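Wustura G4 handheld gripper kit – long-term review

Posted January 13, 2024
Filed under: Data collection hardware

The Wustura G4 is a hand-operated gripper for recording manipulation demonstrations without an arm. The operator holds it, squeezes the trigger, and the fingers close. The camera on the body records the view that the policy will later get on the real arm. Our unit was bought at list price through Civska. It has now logged 581 episodes, most of them tabletop pick and place, plus a smaller set involving drawers and door handles.

Contents of the kit: gripper, camera mount, two spare finger pads, a sheet of printed fiducial tags, a calibration board, a USB cable and a hex key. The camera is sold separately. The manual is a PDF and has not been updated for the current firmware. Section 4 still refers to a menu that was removed.

Assembly took one person 11 minutes with the hex key supplied. The finger screws arrive with thread locker already applied, so plan the tag placement before tightening. Tags must be flat. A lifted corner produces a width reading that jumps at the open end of travel, and the software does not flag it. We lost most of a day's data this way in July.

Trigger force is moderate and linear. The return spring is stronger than it needs to be, and operators with smaller hands were swapping sides after an hour. Oksanen sells a softer spring that fits. It reduces fatigue but slows the opening stroke, and fast releases become less repeatable. We went back to the original.

Mapping is the part of the workflow most sensitive to the building. Wustura recommends one slow sweep of the whole space before the first episode, with the gripper held level and then tilted up. In large rooms with windows and several rows of ceiling lights this works well, as there is plenty of fixed structure at different depths. People walking through during the sweep did not cause failures in our case. Small rooms with bare walls were worse, and we had to put up posters. 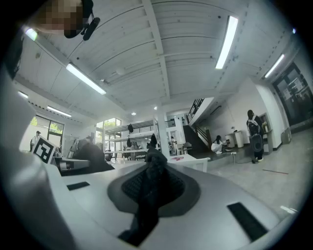
Ignacio Goicoechea wrote in to say that his results in small rooms were better than ours once he locked the exposure before the sweep, and that he would not buy posters until that had been tried. His second point was that the map should be rebuilt whenever furniture is moved, even if the software still reports a good match. We tested the exposure setting afterward. It helped in one room of two.

Finger marker detection held up under overhead lighting. Direct sun on glossy tag stock remains a problem, and matte stock fixes it. The tags in the kit are glossy. Print your own at the same size and check the scale with calipers, as our office printer shrank the first sheet.

The finger pads wear on the inner edge first. Wustura rates a pair for 1000 grasps. Ours were still usable past that on cardboard and plastic, but slipped on glass well before it. Spares ship from Stisaddale and took longer to arrive than the gripper did.

Software export is adequate. Episodes come out as video plus a trajectory file, with timestamps in a single clock. Dropped tracking is marked per sample – a real improvement over the G3, which interpolated silently. Batch trimming is missing. Iqra Tarar wrote a short script for it, linked in the downloads section.

Good: stable calibration, clean timestamps, standard screws.
Bad: glossy tags, stiff spring, outdated manual, slow spares.

Recommended for labs that already have someone comfortable with camera calibration. First-time buyers should add matte tags and a second set of pads to the order.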